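Why Do Some Colors Look So Loud Together?
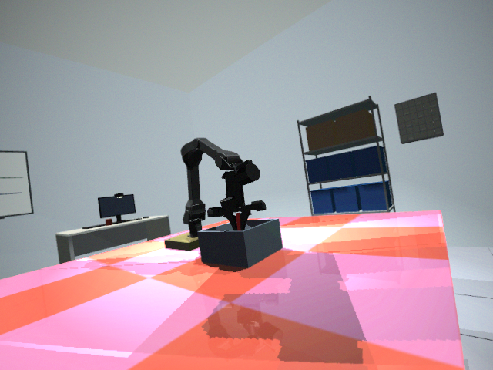
When I was little, I had a favorite orange sweater and a favorite pink hat, and my grandmother begged me not to wear them both at once. "They're shouting at each other!" she said. I wore them anyway, all the way through November, and I've wondered about shouting colors ever since. Orange-red and pink-lilac checks, like the ones on that tabletop, are just the kind of thing she meant. Look at the gray bin for a moment, then look back at the checks. Gray is a quiet color, so your eyes get a little rest there!

So what's going on? Let's start inside your eye.

At the back of each eye is a thin layer called the retina. It's packed with tiny light catchers, and the ones that help you see color are called cones. Most people have three kinds. One kind is best at catching long waves of light, one is best at medium waves, and one is best at short waves. Your brain compares the messages from all three and says "Orange!" or "Lilac!" before you've even had time to think about it.

Your brain also compares each color with its neighbors. Put a gray square on a bright red page and the gray may start to look a bit green. Put the same gray on a green page and it can look a bit pink. The square hasn't changed at all – your brain is doing that! Scientists call it color contrast.

You can try it at home. You'll need:

Some gray paper
One sheet of bright red paper
One sheet of bright green paper
Scissors

Cut two squares from the gray paper, both the same size. Put one in the middle of the red sheet and one in the middle of the green sheet, then lay the sheets side by side. Do the squares match? Now slide them together until they touch. I've done this so many times and it still gets me.

My friend Pongsak Srisuk paints signs for a living, and he let me look through his box of color cards. There are 900 cards in it, and 81 of them are pink! (I asked which one was his favorite and he took so long to choose that I ate both our sandwiches.) He told me that when he wants a sign to be noticed from across the street, he picks two colors that are very different in lightness, such as yellow and black. If two colors are equally light, the edge between them can seem to wobble, and words get hard to read.

Light matters too. Under very strong light, a shiny surface can look almost white in one spot, even if it's painted bright red. That's glare. Tilt a glossy book cover under a lamp and watch the pale patch slide around.

As for my sweater and hat, I've still got the hat. I wear it with a green coat now, and my grandmother says that's worse.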